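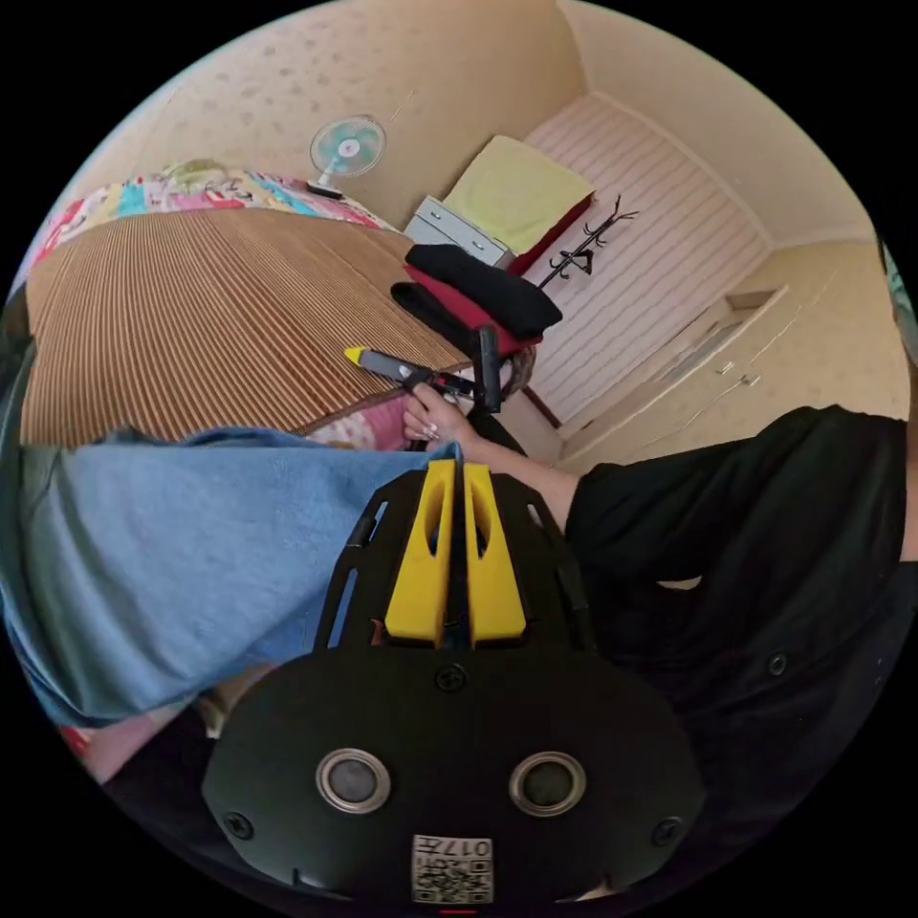
Looking after your Quintela hand gripper: frequently asked questions

Welcome, and thank you for taking one of these home! Most of what follows began as a phone call or a note tucked into a returned case, so if your question sounds like somebody else's, it probably was somebody else's first. Yaw Laryea wrote the repair answers and Lovely Padilla wrote the rest, with a bit of swapping over cups of tea.

Where do I find my unit number?

On the white label at the bottom of the body, next to the QR code. It's a three-digit number, such as 017, and it reads upside down in the camera's view, so don't be alarmed if it looks odd in the preview. Please quote it whenever you write to us. Every gripper has its own calibration, and we can't look yours up by your name or your street (we've tried, and it took most of an afternoon).

The label is peeling. Can I tape over it?

Clear tape puts a shine on the code and the phone app then struggles to read it. Press the label back down with a dry thumb, and if it won't stay put, write to Flestbridge and we'll post you a new one with the same number.

What do I need to do before the first session?

Charge the battery fully, which takes 4 hours from flat. Wipe the lens. Then hold the gripper well clear of furniture and squeeze the trigger right through, open to closed, eight times at an easy pace. The software uses those squeezes to learn where your fingers start and stop, and if you rush them you'll get a warning about finger travel and have to do the lot again. After that, scan the label in the app, wait for the tone, and you're away.

Do I have to clear the room?

Goodness, no. Beds, towels, quilts, clothes waiting to be put away, all of it is welcome, and we'd much prefer a room as people live in it. What we do ask is that you put away anything with a name or address on it, and that everyone in the house knows when you're recording.

Soft furnishings do affect the gripper itself a little, mind you. Towels and blankets shed fluff, and fluff finds its way into the gap between the fingers. If you've been working on a bed or a couch, have a look in there before you pack up.

How do I clean the yellow fingers?

A barely damp cloth and a drop of dish soap, then a dry cloth. Run the corner of the cloth through the long slot in each finger as well, going one way only, as scrubbing back and forth packs the lint into the ends. No metho, no nail polish remover and no kitchen spray, please. They turn the surface slippery, and a slippery finger drops things.

Marker ink is the one we're asked about most. Pens and markers are lovely objects to practise on, being light and a bit awkward, but keep the caps on. If you do get ink on a finger, wash it the same day with soap and leave whatever remains. A faint stain does no harm at all.

And the two round sensor windows?

Those want gentler treatment. Use the grey microfibre cloth from the case, dry, and go around in small circles without pressing. Fingerprints on the windows are far and away the commonest cause of the "check sensors" message, and hand cream is worse again. Please don't pick at the silver rims. They aren't covers and they don't come off, though one did come back to us with a butter knife mark on it — we have forgiven you, whoever you are.

Can I wear long sleeves or have long nails?

Yes to both. The hand passing or steadying an object can look however it normally looks. Just keep your fingertips out from between the two yellow fingers when the trigger is moving. The squeeze isn't strong, but it can pinch.

One of my fingers wobbles. Is it broken?

Probably not! A tiny bit of side-to-side play is normal. Switch off, close the fingers, and nudge each one with your thumb. If you can hear it click, the mount has worked loose, and it's a job you can do yourself if you're comfortable with a small screwdriver:

1. Switch off and take the battery out. Leave it out until you've finished.
2. Lay the gripper on a folded towel with the fingers pointing away from you.
3. Find the small black screw in the centre of the body, just below the fingers. Turn it clockwise until it stops, then no further.
4. Nudge the fingers again. If the clicking has gone, put the battery back and repeat the eight squeezes.

If step 3 doesn't cure it, stop there and send it in. The screws at the lower left and right corners of the body hold the housing together, and opening it disturbs the sensor alignment, which can only be reset on the bench at Tirkwood.

The fingers no longer meet evenly. What now?

Have a look for something caught at the base first. A thread will do it, and so will a crumb. Failing that, the fingers may simply be worn. We rate a pair for 1,000 grips in ordinary use, and the app shows your tally under Health. Replacements come as a pair, and we'd ask you to change both together even when only one looks tired. Old with new will never close square.

My image is a circle with black all round it. Have I damaged the camera?

You haven't. It's a very wide lens, and walls and bed edges will look bowed through it. A smudge or a hazy patch that stays in one spot is a different matter and usually means the lens needs a wipe.

Where should I keep it between sessions?

In the case, fingers slightly open, in a cupboard indoors. Not the car, please, and especially not in December. Anything over 35 degrees is hard on the battery and softens the pads under the rails.

How do I send one back for repair?

Pack it in its own case with the battery out and a note telling us what happened, in as many words as you like. Yaw reads every one, and "it made a crunchy noise when I picked up the sock" has saved him more time than you'd think. Parcels go through our Odholm depot, where the label is scanned, and you'll get a message when your gripper reaches the bench and another when it's on its way home. If you're partway through a set of sessions, tell us, and Lovely will arrange a loan unit. Remember to scan the loan unit's own label before you start, and do its eight squeezes too.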